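FOR IMMEDIATE RELEASE

Grernix ships Lineo 2, a memory prefetcher block for small embedded processors

September release. Licensing open now, evaluation kits to follow.

Grernix today released Lineo 2, the second version of its hardware prefetcher for embedded processor cores. Same footprint on the die as the first one. New stride detector, new throttle logic, and a rewritten driver that finaly drops the old config file.

A prefetcher guesses which data a program will ask for next and pulls it in from memory early. Guess right and the core doesn't sit waiting. Guess wrong and you've burned bandwidth for nothing. Lineo 2 keeps a running score of its own guesses and backs off when the score drops. The first Lineo had a fixed setting, on or off, and customers told us plenty about that.

What's new in this version:

Tracks up to 54 access streams at once, up from 9.
Per-stream throttle, set in hardware, with override from software.
Works across page boundaries when the core's address translation allows it.
Single header file for the driver. No separate install.
Event counters readable from user mode — off by default.

Internal tests used Tronby, the company's own trace replay tool, with 1000 recorded workloads from sensor hubs, motor controllers and small network boxes. Pointer-heavy code still sees the least benefit. Linked lists are hard, and Lineo 2 does not claim to fix them. Full results, including the traces where it came out slower than no prefetching at all, are in the data sheet.

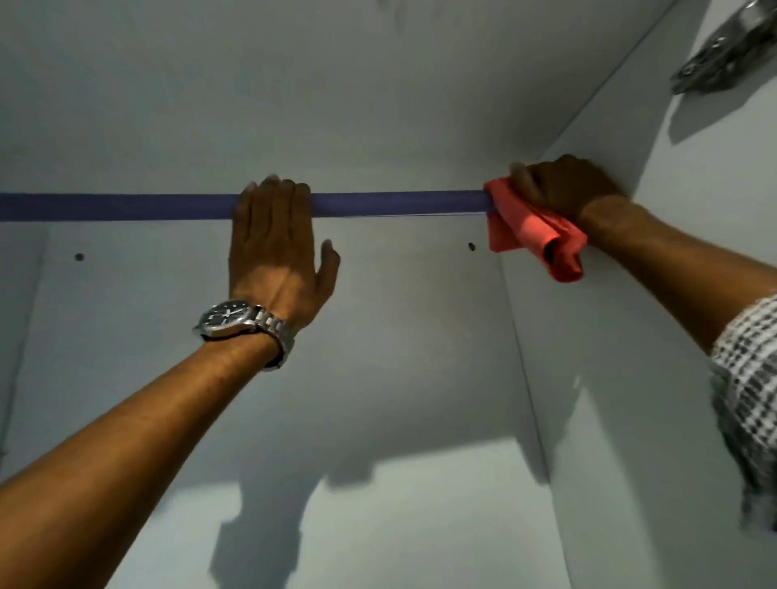
According to Haris Dumitrescu, the throttle is the part worth reading up on. Teams kept switching the first version off completely after one bad trace, he said, and lost the gains everywhere else. With scoring done stream by stream, one messy loop no longer drags down the rest of the chip. He added that the default thresholds are conservative and that most designs will want to tune them.

Existing Lineo licensees can move to the new block without changing their bus interface. Register map is backward compatible except for the two status registers, which moved. Check the migration note before you you build. Old drivers will load but report stream counts wrong.

Supported buses are the same as before. A version for the Ghoneim interconnect is in progress, no date yet.

"We wanted a drop-in part, and for nearly everyone it is one," said Janaína Rezende. "Read the note on the status registers first. Please."

Lineo 2 is licensed per design, with source for the driver included. Evaluation kits contain the simulation model, the driver and a cut-down copy of Tronby. Requests go through the Grernix licensing desk.

Press contact: Janaína Rezende, Grernix

###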